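Sorting the grey geometers
2020-09-05

The Plotelau survey has now put 1237 geometrid moths through the sheet, and the two commonest species remain the hardest to separate. Forewing length overlaps at 18 mm. Colour fades within a season and should be disregarded. The postmedial line is reliable only in fresh May specimens; worn males require dissection. 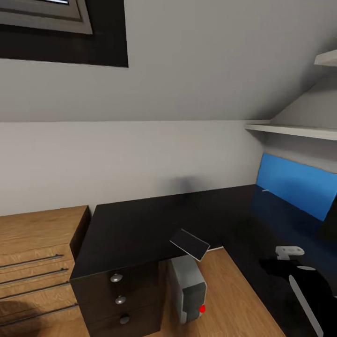
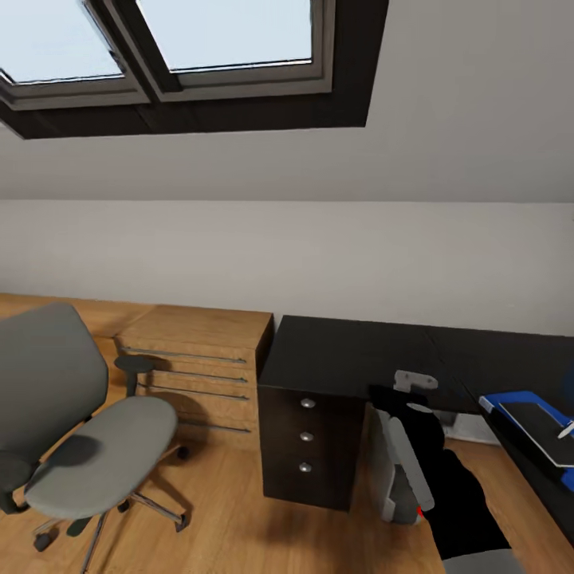
A reader's letter from Zimura disputes the last point, arguing that antennal pectinations separate worn males without dissection. The survey tested the character on 4 specimens and misplaced 2. Material from Flekia is still unspread and will be keyed by genitalia.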